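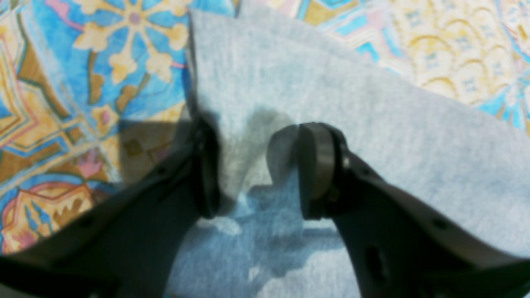
I gave up soda in April and I've had a lot of people ask me how it went, so I'm writing it down once and then I can just send the link.

Some background first. I was drinking three cans of cola a day, sometimes four if I worked late. One with lunch, one in the middle of the afternoon, one with dinner. It had been like that since college and I never thought of it as a habit. It was just what was in the fridge. My mother doesn't keep any in her house, and every time I visited I'd stop at the gas station on the way there and buy a six-pack, which should have told me something.

What got me to look at it was money. I was going through my card statement and added up everything from the vending machine at work and the corner store for the year so far. It came to 419 dollars. I was expecting a number closer to 200. I sat there a while and then I checked it again, and it was the same.

I didn't taper off. My coworker Neema Sang had tried that the year before and she said she spent the whole time thinking about when the next one was. So I finished what was in the fridge on a Sunday night and didn't buy more.

The first four days were bad. I had a headache behind my eyes from lunch until I went to bed, and I was short with people. I don't drink coffee, so the soda was all my caffeine, and I hadn't planned for that. On day three I started having a cup of black tea in the morning and the headache let up some. If you're going to do this and soda is where your caffeine comes from, have the tea ready before you start.

After that it was mostly a question of what to drink. Plain water is fine but I get tired of it with food. Sparkling water was the first thing I tried and I went through a lot of it – two liters a day at one point. Lime is good in it. Cucumber is not, at least to me. It tastes like a salad that got left out.

Then Mwende Rashidi, who lives downstairs, gave me a jar of dried hibiscus and told me how she makes it. I've been making it every few days since. Put 1000 ml of water on to boil, turn it off, add a good handful of the hibiscus and a few slices of ginger, and leave it for 12 minutes. Strain it and put it in the fridge. She adds sugar while it's still warm. I did too for the first few weeks, two spoons, then one, and now I leave it out. It's sour, and it stains. I have a pink spot on the counter that isn't coming off, and one on a dish towel.

I've had soda twice since then. The first time was at a birthday dinner, and I drank half a glass and it was so sweet I switched to water. The second time was at a ball game when it was very hot and the line for water was long, and I have to admit that one was great. I finished it. I didn't go back to buying it the next day, so I'm not worried about it.

People want to know if I lost weight. A little, I think. I don't own a scale, but my work pants fit better in the waist. I sleep better, and I'd put that down to not having caffeine at dinner. My dentist didn't notice anything, but I'd only been off it a few weeks when I saw her.

The thing I still miss is the can itself. I liked the sound of it opening at three in the afternoon. It was the signal to get up from the desk and walk around for a bit. The sparkling water comes in cans too, so I keep a few of those at work for that, and drink the hibiscus at home.

Next I want to try making ginger beer, the kind you ferment in a bottle. Sverre at work says his blew up in the pantry, so I may do it in the garage. I'll post the recipe if it comes out.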